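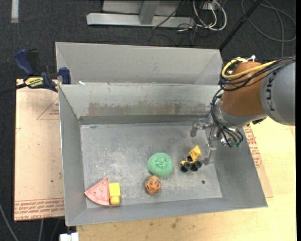
The KUKA arm over the front bin, toys in, tipper truck nearest the gripper.

Teaching the arm: questions we get from new operators

Do I need any robotics background?
No, and please don't let the size of the arm put you off. Most people who come to teach at Brevholm have never driven one before. If you can be patient with a hand controller and don't mind repeating yourself, you'll be fine by the end of your first afternoon, and probably enjoying it.

What am I teaching it to do?
Pick up a toy from the front bin, lift it clear, and set it down in the rear bin. You drive the whole move by remote control, and the arm's motion is saved along with the camera view. One complete move is what we call a demo. We have 1,350 of them so far, and the set is called Kavanagh in the menus, so that's the name to choose when you log in.

Should I guide the arm by hand or use the controller?
We use the controller for all the bin work. Hand guiding is lovely for getting a feel for how the joints move, and Thiện Triệu will happily let you try it on your first day (ask him, he likes doing it!), but hands and sleeves end up in the camera view, so we don't save those runs.

Which toy should I start with?
Whichever you like, though the yellow block is a kind place to begin. The little tiger ball tends to roll if you close on it off center, and the truck takes some thought because of its raised bed. Come at it slowly and have a look at where both fingers are before you squeeze.

I dropped one. Do I start over?
Not unless it left the bins altogether. Go back, pick it up again and carry on. Recoveries are very welcome, and Trefor James would tell you we don't have enough of them. If the arm touches a wall hard, stop, press discard and call one of us over.

How long is a session?
55 minutes, then a proper break, away from the controls. We run until six, and on Sunday we're closed.

Can I move the bins or the clamp?
Please leave both alone. If something looks shifted, tell us before you save another demo.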